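征集参与者：Onport 点唱机与那些年的歌，想听您讲一讲

2020年3月18日
文／Kirsty Naylor

各位街坊、各位听歌的朋友：

先打个招呼。我叫 Kirsty Naylor，在 Ulteo 做口述历史，中文是在 Onport 的一家餐馆后厨里学起来的，所以讲菜名很流利，讲别的偶尔会卡住，这篇文字也请朋友帮我顺过一遍，还有不通的地方，算我的。

写这封信，是想请您来聊聊点唱机。您要是在 Onport 或者附近几个镇上住过，大概还记得那些放在餐馆门口、洗衣店角落、保龄球馆柜台旁边的机器，投一枚硬币，挑一首歌，全屋子的人不管愿意不愿意都得跟着听。我小时候最怕的就是有人连点三遍同一首慢歌，最高兴的是有人点摇滚，因为厨房里的人会用锅铲敲灶台，敲得比唱片还响。后来机器一台一台搬走了，歌在别处当然还能听到，可是谁在什么时候点了哪一首、为什么点、旁边的人什么脸色，这些事情唱片上没有刻，只有您记得。

我们的计划叫 Zotell，从去年秋天开始做，到现在已经录了14位朋友的谈话，手里还有514张点唱机上的歌名标签，是从老 Goodall 餐厅清出来的。标签有打字机打的，有手写的，还有几张英文歌名旁边用铅笔添了中文，译得很随意，有一首情歌被译成了《不回来就算了》。我拿给好几位老顾客看，大家笑了半天，可谁也认不出是谁的字。如果您认得，光为这一件事我也想请您喝茶。

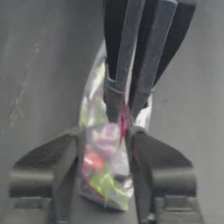
我们想找什么样的人

范围其实很宽，您读下去多半会发现自己在里面。

一类是当年常去点歌的人。您不需要懂音乐，也不需要记得歌手的全名，会哼两句就行，哼得不准也行，我们这里有位同事专门猜曲子，猜中率不低，而且猜得越离谱他越起劲。

一类是当年在店里做事的人：老板、跑堂、厨师、收银的、放学后在柜台后面写作业的孩子。店里的人听歌和客人不一样，客人听的是自己点的那一首，店里的人一天从头听到尾，哪些歌生意好的时候响，哪些歌快打烊的时候响，心里有一本账。之前有位阿姨告诉我，她一听某首歌的前奏，就知道是码头那几个下夜班的人进来了，头都不用抬就开始下面条。我很想多听一点这样的事。

还有一类是管机器的人。换唱片的、收硬币的、修唱针的，跟着送货车一家一家跑的。谁来决定这个月换上什么新歌，哪家店只要乡村歌，哪家店坚持留一张粤语唱片，报纸上不会写，公司留下的单据也很少。这方面我们至今只谈到一位，他开车跑过沿海那条线，讲了一下午，可他只管送，不管选。负责选歌的人，如果您在读这封信，请一定联系我！

年纪没有限制。有人问过我，自己当时还小，算不算数。当然算，小孩子对歌的记性常常比大人好，大人在忙着说话。您要是后来才搬来，没赶上点唱机，但是父母或者外婆跟您讲过，也请来，转述的故事我们另外归一类，一样认真整理。

为什么想现在做

说一点我自己的想法，您当闲话听就好。

讲流行音乐的书我看了不少，里头多半讲的是录音室、唱片公司、巡演和榜单，写得很热闹，我也爱看。可是一首歌到了小镇上，到了一间卖炒饭和苹果派的餐厅里，它过的是另一种日子。英语说得不多的人也会点英语歌，有的是喜欢那个鼓，有的是因为隔壁桌的姑娘上次点过，有的干脆认准了按键上的字母和号码，唱片换了都不知道，照样按，照样听完。有位老先生跟我说，他刚来的那几年，在餐厅里和本地人说的头一句完整的话，是问对方要不要一起点一首。硬币他出，歌让对方挑。他说那天听的歌他并不喜欢，但是记了一辈子。

我总觉得，美国人爱讲的那种“大家都差不多”的感觉，有一部分就是在这样的地方练出来的。也有反过来的时候：有的店里，有的歌一响就有人皱眉，有的客人点歌之前要先看看屋里坐着谁。这些不舒服的事我们也想听，讲到什么程度由您决定，我不会追着问。

参与的方式

谈话一般是一次，中间可以歇，也可以分成两次。眼下大家都尽量少出门，所以春天这一段全部改成打电话，由我们打给您，电话费不用您操心。您坐在自家沙发上，手边放杯水，有老照片或者旧唱片就摆在跟前，想到哪里讲到哪里。国语、粤语、台山话、英语都行，混着讲更好，我们本来就混着讲。

谈话之前我会先打一个短的电话，认识一下，问问您想讲哪一段，哪一段不想讲。谈话之后，整理好的文字会寄给您看，您可以改，可以删，也可以什么都不改，打电话来骂我把歌名听错了（发生过，而且骂得对）。您点头以后，录音和文字才会放进 Ulteo 的资料室。

每位参与者我们送33元的谢礼，现金或者本地杂货店的礼券，请您挑。钱不多，是一点心意，请不要客气推回来，推来推去我的会计会头疼。

十月我们打算在 Goodall 办一个听歌的晚上，把修好的那台点唱机插上电，请所有讲过故事的人来点歌。到时候情形如何现在还说不准，日子定了我会逐个通知。不想出门的朋友，我们会把那一晚的歌单抄好寄到府上。 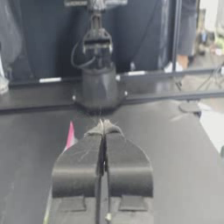 我只记得一两首歌，讲不了多久，也可以报名吗？

可以的。我们录过最短的一段，从头到尾只讲了一首歌，讲的是她先生第一次请她吃饭那天机器卡住了，同一句唱了好多遍，两个人笑得吃不下去。那一段我自己听过很多次。您只管讲记得的，讲完了就是讲完了，没有人在旁边掐着表嫌短。

同时也在找帮手

除了讲故事的人，我们还想找几位帮忙做访谈和听打的朋友。这是一份零散的工作，按小时付酬，时间很活，在家就可以做，适合学生、带孩子的爸爸妈妈，或者刚退休觉得日子太安静的人。

做访谈的朋友，最要紧的是坐得住、听得进去。长辈讲话喜欢绕路，从一首歌绕到一双鞋，从一双鞋绕到一条船，您要忍得住不去拉他回来，因为十次里有好几次，他绕回来的时候会带着最精彩的那一段。会两种以上的话当然好，只会一种也有合适的安排。电话访谈比面对面难一些，看不到表情，对方停下来的时候不知道是在想还是讲完了，我的办法是在心里把一首歌的副歌唱一遍，唱完了再开口。

做听打的朋友，需要耳朵尖一点，对老歌有点兴趣。碰到听不清的歌名请照音写下来，旁边画个圈，千万别替讲的人改成“应该是”的那一首。有一次我们把一位伯伯说的歌名改成了更有名的那首，后来才晓得他说的是背面那首，B面的歌，他专门挑B面点，说这样别人不会跟他抢。这个错误是我犯的，写在这里给大家垫个底。

开工之前有一个晚上的线上练习，我来带，会放几段以前的录音，大家一起听，一起打，一起争论某个字到底是什么。练习的时间也算工钱。

有东西想给我们看

很多朋友手里还留着旧东西：歌名标签、抄歌词的本子、唱片封套、印着点歌价钱的菜单、店里的合照。我们很想看，但是请先不要寄原件，用手机拍下来传给我们就够用，拍得歪一点没关系，看得清字就好。有几位朋友坚持要寄，我也理解，东西放在抽屉里久了，想给它找个去处。 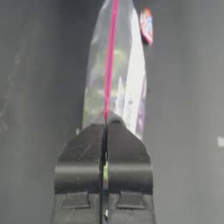 歌词本和标签最怕的是纸张发脆，一翻就掉角，所以真要寄的话，请在打电话和我确认以后再动手。小件的纸片请平放，别折，别用胶水补，也别贴透明胶带，破的地方就让它破着，我们有人会慢慢处理。装的袋子用家里有的就行，上面照片里那种透明的拉链袋就很合适，隔着袋子能看见里头是什么，收件的时候不必拆开来翻。袋子外面用铅笔写张纸条夹上，写您的名字、电话，还有这东西是哪家店的，记不清店名就写街角有什么，比如“药房对面那家”，老 Onport 的人一看就懂。唱片请单独装，夹在两块硬纸板中间。东西扫描以后原样寄回，邮费我们出；您愿意留在资料室，我们会另外给您一份收据，写明是谁家的，日后您或者孩子想来看，随时都能调出来。

报名要告诉我们什么

您的称呼，哪个时段方便接电话，习惯讲哪种话，以及一句话就好：您想到点唱机的时候，头一个冒出来的是哪首歌，或者哪家店。应征访谈和听打的朋友，麻烦再写几句自己的情况，不用正式履历，告诉我您平时做什么、每周能抽出多少时间、喜欢听什么。最后一项不影响录取，纯粹是我好奇。

写信、发邮件、打电话留言都可以。留言机有点老，请在嘀一声之后稍等一下再讲，不然前两个字会被吃掉，我已经收到好几通没有姓的留言了。家里长辈不方便写的，儿女代报也很好，但是请先问过他本人，有的长辈嘴上说没什么好讲，其实是想让人多请一次，您比我清楚。

信我都会回，回得慢一点请多包涵，现在办公室里轮着来上班，有时候信要在桌上躺几天。名额没有上限，春天排不下就排到夏天，夏天排不下再往后挪，先报名的先打电话，年纪大的朋友我们会尽量往前安排。

还有一件小事想顺便打听。那514张标签里有一张只写了“妈妈那首”，中文，蓝墨水，没有歌手，没有按键号码，按位置看应该在机器的右下角，夹在两首舞曲中间。我们猜过是店主给自己的母亲留的，也猜过是小孩子写着玩的。您如果在 Goodall 餐厅按过那个键，听到的是哪一首，请告诉我。

祝各位平安，家里有歌听。

Kirsty Naylor 敬上

联系我们：Onport 邮政信箱1084号，Ulteo 资料室 Zotell 计划收 ｜ 版权所有 © Ulteo ｜ 返回顶部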